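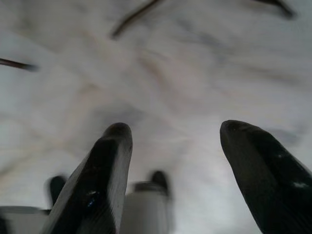
One of the Fedau owners writes that the open-gap start is the whole reason they switched, and that they'd like it on the older wrist mounts too. Fair. It's coming in October, see Compatibility.

Toltier Wrist Kit, cloth edition
In stock — ships with the Prundel pad set

What it is
Wrist camera, two black finger pads, mount, cable, and the Prundel grasp method already loaded. Made for labs working on cloth. Sheets, towels, shirts, anything that wrinkles. Not a general purpose kit, we sell one of those (see Lynch, below).

How the method works
Most cloth pickers look once from overhead, choose a point, go. Prundel looks from the wrist, all the way down. Fingers stay open on the approach, both tips in view, cloth filling the gap between them. The model reads the folds in that gap and shifts the target while the arm is moving. Last correction comes just before closing.

No depth sensor. On plain white fabric depth was the first thing to fall apart for us, so the method runs on color only. It does not need sharp cloth either. Focus is set on the fingertips and the fabric behind can be quite soft. Shading across a ridge is enough to go on.

What we measured
105 grasps on crumpled white cotton, one arm, one light setup. Compared to the overhead baseline, fewer empty closes and a lot fewer double-layer grabs. Biggest gain was on broad low folds. Smallest gain was on flat areas with no ridge at all, where niether approach does well. Full table is in the download, including the runs we lost.

Dark thin stuff on pale cloth (thread, cord, a deep crease) still pulls the target sideways now and then. We mask it in software. The mask is on by default, turn it off if your cloth has a printed stripe or you'll get odd results.

Method settings, defaults
Correction steps per approach: 6
Approaches before it gives up and re-crumples: 5
Finger state on approach: full open
Light: diffuse, no spots
Masking of thin dark lines: on

Leave the steps alone at first. Going higher slowed the approach and bought us nothing on cotton. Might be different on slippery fabric, we haven't run enough of that to say.

In the box
Camera with fixed lens
Finger pads, one pair fitted, one spare
Mount plate and screws
Cable
Calibration card
Card with download code (method, weights, raw grasp log)

Pads and wear
Pads are matte black so they don't throw light back onto the fabric. They do scuff. Scuffing is fine, the finger model was trained on worn pads as well as new. Change them when the tip gets a nick that snags thread. Recalibrate after, takes one card and a short routine from the menu.

Compatibility
Fits Toltier arms and the current Fedau wrist. Older Fedau mounts in October, adapter sold seperately. Lynch grippers will bolt on but the finger geometry is off and the weights won't transfer — use the Lynch kit instead.

Warranty
6 months on the camera and cable. Pads are a wear part, not covered.

Related: Prundel pad refill, Lynch general kit, calibration cards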